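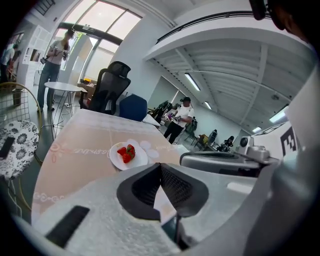 From: Horacio Tapia
Date: 23/01/2023
Subject: Re: Letlow hand-held gripper, anyone using it?

On the Letlow list, Mertens wrote:
> We are thinking of buying two of the Letlow hand-held grippers for
> demonstration work on food handling. The sales page is thin. Can
> anybody who has one tell me how the fingers hold up, whether it marks
> soft fruit, and how much time goes into setup? Also, is the Sornex
> mount worth the extra money or can we print our own?

We have had a pair since July, so I can answer most of this.

Fingers first. The padded ones that come in the box are fine. We logged 307 pick-and-place runs on the first set before the padding started to lift at one tip. I glued it back and it has held. Spare fingers come in packs of 8, which is more than we will need for a while. Changing a pair takes two screws and a small hex key that is not included.

Soft fruit is what we have been doing most. Strawberries on a plain round plate, three at a time, moved one by one. If you close slowly the berry is not marked. If you squeeze the way you would squeeze pliers, it will be. New people do that for the first dozen tries and then stop. Grapes roll out of the fingers more often than I would like, and I don't have a fix for that. Of the last 68 strawberry runs I threw out five, three for dropped fruit and two where tracking was lost.

Setup is slower than the manual says. Plan on roughly 51 minutes the first time, mostly the marker on the wall and getting the two units to agree on where it is. After that it is a few minutes. Put the marker where both cameras can find it from the working side of the table and then leave it alone. We moved ours once and had to redo the whole thing.

A patterned tablecloth has not hurt us. I had expected trouble and tracking was, if anything, a little better than on bare white. Window light is a bigger problem. On bright afternoons we turn the table so the camera isn't pointing straight at the glass.

On the Sornex mount, I would print your own first. Ours came from Sornex and it is stiff and well made, but it adds weight up top and your wrist will notice after an hour. A printed one from Tovoveck's drawings did the same job for us, apart from one cracked clamp.

Two complaints. There is no good way to set the thing down, so it ends up lying on its side on the table. And support takes four or five days to write back. The answers are good when they come.

I can send our setup notes off list if you want them.

Horacio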